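4. What the rendered scenes can and cannot tell a buyer

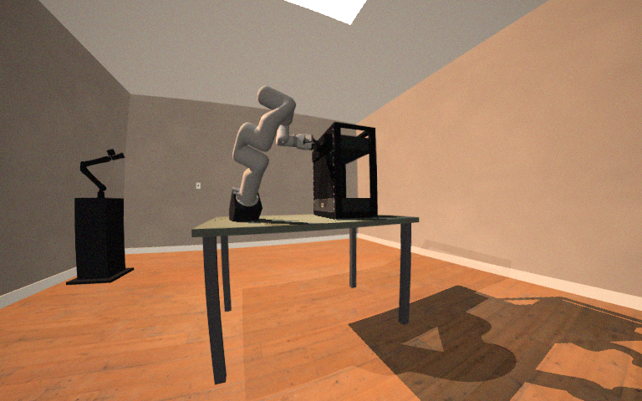 Figure 3. Rendered scene from the Clumerthorpe task set, with a gray arm reaching to a black cabinet on a green-topped table. A second, smaller arm stands on a pedestal at the left of the room.

The Clumerthorpe kit is sold by Flamance as a way to test a robot control policy before any hardware is bought. The license covers a simulator, a set of household and workshop tasks, and a scoring tool that returns a single number at the end of each batch. According to the sales material, a policy that does well in the kit "transfers with little or no tuning." We set out to check that sentence, and we did not get very far with it.

Our first problem was finding out what a success is. The manual describes each task in a line or two of plain English, but the scoring tool works from conditions that are stored elsewhere and are only partly documented. In the cabinet task, a run counts as a success when the moving part passes a set joint angle. Nothing is said about how it gets there. A policy that nudges the part past the angle with the side of its wrist scores the same as one that takes hold and moves it with care. We wrote to Flamance to ask whether this was intended and were told that stricter conditions were planned for a later release.

We ran 2000 episodes of the cabinet task with the stock policy, using the default settings throughout. We then went back through 400 of the runs scored as successes and sorted them by hand, playing each one from start to finish. The sorting was done by two readers working apart, with Madhu Agarwal settling the cases where they disagreed. Many of the runs would have worried anyone standing next to a real arm. In some the gripper passed into the panel before contact was registered. In others the whole cabinet slid on the tabletop and the joint angle changed only as a side effect. We do not report a corrected success rate, as our readers' standard is a judgment call and a different lab could fairly draw the line elsewhere. The point is that the kit's own number hides the question.

The second problem is variety. The brochure speaks of 3000 scenes, and the count is correct if a scene is taken to mean any change in a wall color, a lamp position or a floor texture. Changes of that kind are useful for testing a vision system. They do much less for contact, friction and reach, where most of our trouble with real cabinets has come from. Figure 3 is a fair sample of the look of the material. The floorboards have grain and knots, the shadows are strong, and the gripper at the cabinet is hard to separate from the dark surface next to it. From a view like this one, a person could not say whether the fingers have a hold on anything. A policy working from a similar view would have the same difficulty – and the scoring tool, which reads the joint angle directly, would never notice.

We also question the use of the word "benchmark." The older Awasthi suite, with all its faults, ships a fixed list of starting positions, so that two groups can compare results. Clumerthorpe draws new ones at each launch unless the user sets a seed, and the seed option is missing from the graphical version altogether. We got different rankings for the same 2 policies on back-to-back batches. When we fixed the seed through the command line, the rankings held steady, but we then had no way to know whether our seed was a kind one.

In fairness, the kit has real strengths. It installed without trouble on every machine we tried, and it ran faster than we had expected. Support replied to most of our messages by the next morning. For a teaching lab, or for a group that wants to catch gross errors in a planner before lunch, the price may be reasonable. Our own planner, Faline, had a sign error in its wrist offset that the kit exposed in the first hour.

What we cannot support is the claim about transfer. Flamance gave us no hardware results to set beside the simulated ones, and the two customer reports we were shown in October gave scores from the kit alone. Until matched trials are published, with the success conditions written out in full, we would advise buyers to treat the final number as a debugging aid. The settings used in our batches, including the seed, are listed in the appendix, and the sorting sheet used by the readers follows it.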